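Stondon Beauty Fund — progress report, November

Quick one this month, sorry, the full budget sheet follows seperately.

Where we are: the Eltine press-on line is through its second wear test. Gel and short almond shapes did fine. The coffin shape keeps lifting at the cuticle end, mostly on thumbs. Changed the tab adhesive to the Jorus one and started over on that shape only. No results worth quoting yet.

Colors — the fall set is locked. 4 shades, all creams, no glitter. The plum got dropped, it stained under the top coat and testers hated the removal. A smoky mauve takes its place. Swatch cards are printed and look good, one name still spelled wrong on the back, reprint is cheap.

Trial kits: 300 is still the target. Sizing is the slow part. Too many people fall between sizes on the pinky, so we are adding an extra small to every kit. That pushes packing back and adds a bit to unit cost, see sheet.

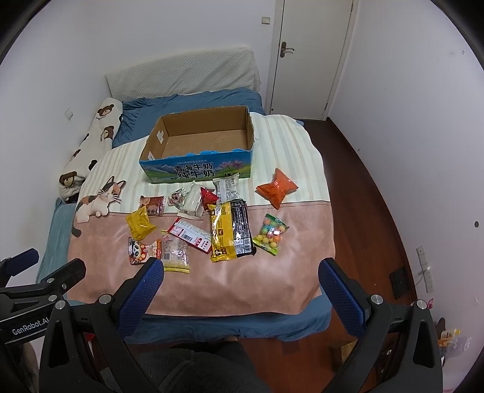 Open cardboard box on a striped and pink cat spread.

Salon side. Agudelo agreed to host the demo evenings, start time 6:30, they supply the chairs and lamps. We bring files, prep wipes, remover. Still need a yes on insurance before we can confirm anything to the public. Chased twice.

Tutorials: application video done, removal video half edited. Sound on the second one is poor and may need a re-record. Written guide is finished and went out to the testers, feedback so far is that step three is too long. Will trim.

Spend: under on materials, over on postage. Returns of the old coffin sets cost more then planned. We'd like to move some of the unused print money across to cover it — please let us know if that needs a form.

Next period
Finish coffin retest
Sign off kit sizes
Removal video up
First demo evening, if insurance lands

Need from you: an OK on the postage move and the logo file in the newer format, the one we have prints fuzzy.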